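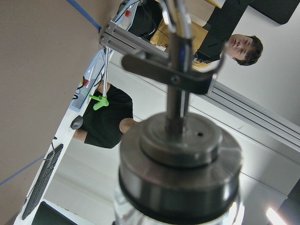 A storage jar is a wide-mouthed container with a removable lid, used to keep dry goods, preserves and other foods at room temperature. Most are made of glass, stoneware or plastic. The lid may be made of the same material as the body or of a different one, and a common pairing is a clear glass jar with a metal cap. On some of these caps the metal is built up in steps, with a wide outer ring and a narrower raised hub in the middle. Collectors call this a stepped lid. Brushed finishes are often chosen for the wide parts because they show fewer fingerprints than polished ones.

Parts

The main parts of a jar are the base, the body, the shoulder and the mouth. The shoulder is the sloping section where the body narrows toward the mouth. Jars without a shoulder are called straight-sided and are easier to empty with a scoop. The rim, sometimes called the finish, is the part that meets the lid. A chip in the rim usually ends a jar's use for food, though many chipped jars go on to hold buttons or nails.

Closures

Screw lids have threads that match raised lines on the glass. Lug lids have short tabs and close with a partial turn. Push-on lids rely on a flexible ring to grip the inside of the mouth - these are common on kitchen sets sold for flour, sugar and coffee. Clip-top jars use a wire bail and a rubber gasket. Gaskets wear out long before the glass does and are normally sold as spare parts.

The Grisent pattern

The Grisent jar was a countertop line made in Stadthorpe and sold in sets of 6. The first run was 3000 jars, most of them sold through the Farkine housewares catalog. The design is credited to Hatem Ezzat, who had earlier worked on pharmacy glass. The largest size held 43 ounces. A later version had a shorter neck and is less sought after.

Taha Hamdy's guide to the pattern lists five lid variants. The fifth, known as the Patrício lid, has a flat top and no hub.

Care

Glass bodies can be washed by hand or by machine. Metal lids should be wiped and dried right away, as water held under a rolled edge can cause rust or staining. Lids with a glued liner should not be soaked. Jars that have been in a cold room should warm up before hot food is added - sudden changes in temperature can crack the base.

See also: Canister, Home canning, Apothecary jar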